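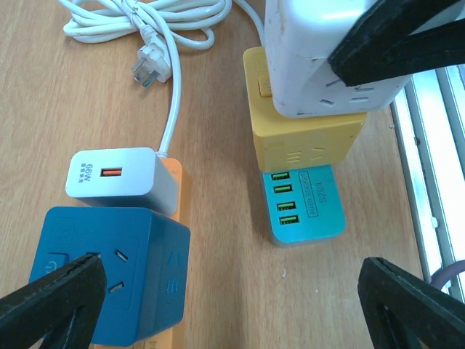

Power strips and chargers, blue cube on the left.

Hi all,

Sorry for the slow answer, June was a mess over here and I only got back to the list yesterday! I wanted to pick up the question about old wiring, since my apartment on Esquivel has the same setup (one outlet per room, always behind the heaviest piece of furniture) and I've made most of the mistakes already. The original post:
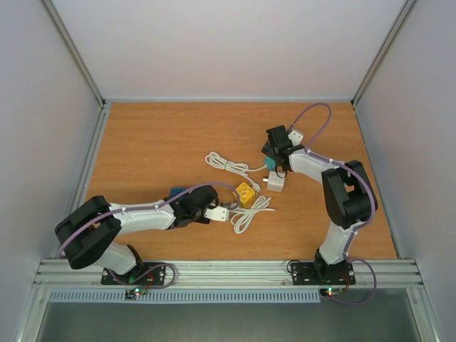

> We just moved into one of the Fellbridge buildings and there's a single
> outlet in the kitchen. Can I run the kettle and the toaster off one strip,
> or am I asking for trouble? The strip came with the place and I can't find
> a rating on it anywhere.

Please don't! Kettles and toasters are both hungry things and each one wants a wall outlet to itself. I did try it once, with a space heater going in the next room, and sat in the dark eating cold bread while I hunted for the breaker panel. A strip with no rating on it should go in the trash, however handy it is.

What I ended up doing was paying to have 2 new outlets put in by Poturcombe. Not cheap, but they also told me which rooms share a breaker, and I wrote it all down on the inside of the closet door. Best part of the whole job,

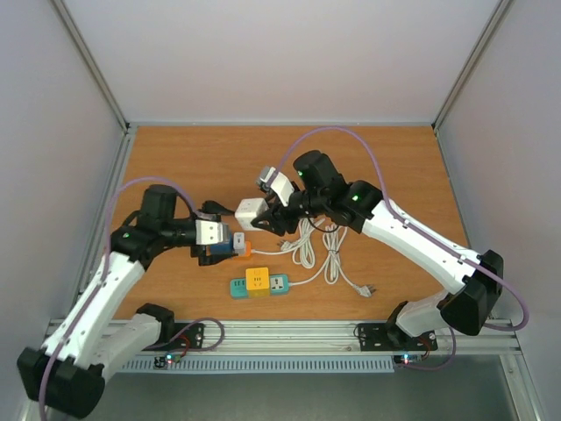 and I'd do that bit first if I were starting over, even before you call anyone. Switch one breaker off, walk around with a lamp, make a note, next one. It took me 33 minutes (yes, I timed it) and a lot of stairs.

For phones and the laptop I still use a strip, a Melto, and I'm happy with it. Just don't plug one strip into another, and keep it out from under the rug.

Let me know how the kitchen goes, and ask your landlord about the outlets before you pay for anything!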